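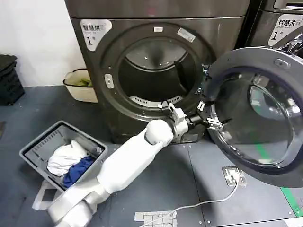

Laundry, part 2 of 5

Filed under: Apartment Life / Chores

Dryer 1 is next to washer 1, and it says it's smart. I have one towel to dry and no idea which of us is in charge.

2/ Left the door wide open for a while to air out the drum. It takes up most of the aisle - my shins have notes.

3/ Koltis app wants around 53 permissions to tell me a towel is done. I'll stand here.

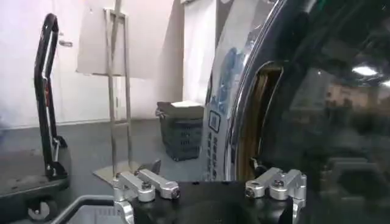

Trular replied: check the lint filter first, then blame the app.

Related
Wumbei soap, reviewed
Socks: a loss report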